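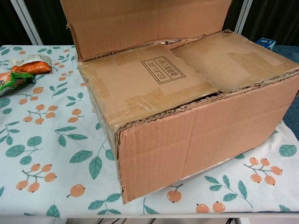
2. Flap state labels disagree with the depth signal

Status: open
Project: Lollent, box closing
Logged: Thursday, June 14, 2018

The state estimator was run on 545 chest camera clips. On boxes like the one marked 35*19*23, it reports "closed" when the inner flaps lie nearly flat and the rear flap is still up. Old, shiny tape on the flaps seems to make it worse – depth drops out over the glossy patches.

Tried so far:
Masked the tape areas. No change.
Raised the hole-fill limit. Fewer dropouts, same wrong label.
Labeled each flap separately. Correct on the clips rechecked.

Next: relabel the Lockyer set per flap and retrain. Leave the tablecloth crop as it is.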